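Quaye House is hiring a part-time laundry and linen assistant

Posted 2019-01-18

Quaye House is a guest house with 22 rooms, a short walk from the Motunura ferry landing. Most of our guests stay two or three nights. We do our own laundry on site and have done so since we opened. The person who has held this job for nine years is moving away, and we would like to have someone new in place before the spring bookings start.

## The job

You will wash, dry, fold and put away all sheets, towels, bath mats and table linen for the house. In the busy months that comes to nearly 176 loads. Winter is a good deal slower, and part of the winter work is mending and sorting out what needs to be replaced.

A normal shift goes like this. Housekeeping brings the bags down from ten in the morning. You sort them by fabric and color, check for stains, and start the first loads. While those run, you fold what was dried the day before and stock the shelves on each floor. Table linen from the breakfast room comes down last and has to be ready for the next morning.

You will also:

- treat stains before washing (mostly makeup, coffee and sunscreen)
- keep the linen count sheet up to date
- clean the lint traps and door seals at the end of each shift
- tell the house manager when detergent is down to the last two tubs
- wash guest clothing on request, which we charge by the bag

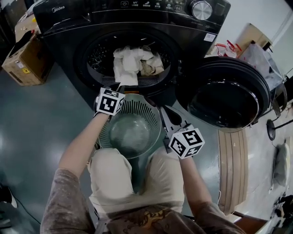
*Front-loading washer with a load of whites in the drum.*

The laundry room is on the lower level and is reached by one flight of stairs. There is a service lift for the bags, but you should be able to carry 30 pounds without trouble. The room gets warm in July and August. There is a window that opens and a fan.

We keep the count sheet in a program called Pratotach. It is simple to use and we will show you how on your first day. If you can fill in a form on a tablet, you can use it.

## Hours and pay

The job is 24 hours a week, in four shifts of six hours, from 10 a.m. to 4 p.m. One of those shifts will be on a weekend. The schedule is posted two weeks ahead, and swapping shifts with the housekeeping staff is fine as long as it is written on the board.

Pay is $2,066 a month before taxes, the same in winter as in summer. You get a paid half-hour break, and lunch from the kitchen on the days you work. After three months you can join the health plan. Paid vacation builds up from the first day – we only ask that you not take more than one week of it between June and the end of August.

Parking is tight. Staff can use the gravel lot behind the building, and we pay for a bus pass if you would rather have that.

## Who we are looking for

You don't need hotel experience. You do need to be on time, be able to stand for most of a shift, and notice things, such as a torn hem or a towel that belongs to a guest. Experience with mending or a sewing machine is useful and will be counted in your favor. Please tell us if you are sensitive to any detergents or fabric treatments. We use an unscented powder for everything but the kitchen cloths.

You must be 18 or older and allowed to work in the United States. We ask for two references, and at least one should be from a job, paid or unpaid.

## How to apply

Write to Kwaku Osei, house manager, by the end of January. A short letter is enough. Tell us what work you have done before, which weekend day suits you better, and when you could start. You can leave the letter at the front desk or mail it to Quaye House, Motunura. If you send a résumé, keep it to one page.

Interviews will be held at the house and take half an hour, including a look at the laundry room. If we would like to go further, we will invite you for a paid trial shift with Fiifi Frimpong, who runs housekeeping and will be your supervisor. Wear closed shoes with a flat sole for the trial.

We answer every letter, usually within ten days.

Please note that the evening cleaning job advertised on the same notice board is with Skundico, the company that cleans our offices and stairwells. That is a separate job with its own application, and we can't pass letters on to them.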